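The Second Life of a Box of Blocks

I have a soft spot for shape blocks, the kind toddlers shove through holes in a lid (or, in our house, under the fridge). So when Gizella Fekete offered me a bagful from her stall at the Tatasmont swap in May, I said yes before she'd named a price. It was 35 cents a block, by the way. I'd have paid double!

My favorites are the plain ones. A good stout cylinder in red or green will stand up wherever you put it, and a yellow hexagon is pretty much the friendliest thing you can set on a pale maple board.

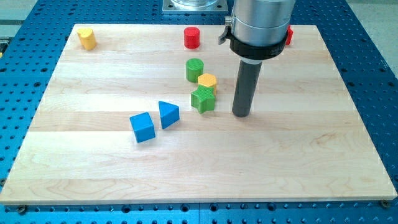
Gizella has over 108 of them at home, sorted by color in old bread tins, and she told me she still finds strays in her coat pockets. Her neighbor Qusai Awad sorts his by shape. They've been arguing about it for years, mostly over soup.

I'm with Qusai, I think, though I change my mind every time I spot a red star. Stars are the ones that go missing first, and a set without its star just looks sad to me. If you're shopping secondhand, dump everything out on a flat board and give each piece some elbow room before you pay.

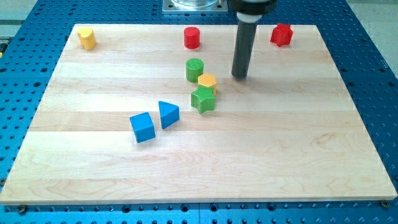 Cleaning Old Blocks

A barely damp cloth, then a towel, then leave them out overnight. Please don't soak them. I did that once with 17 blocks from Cuvmont and the paint came off on my good dish towels.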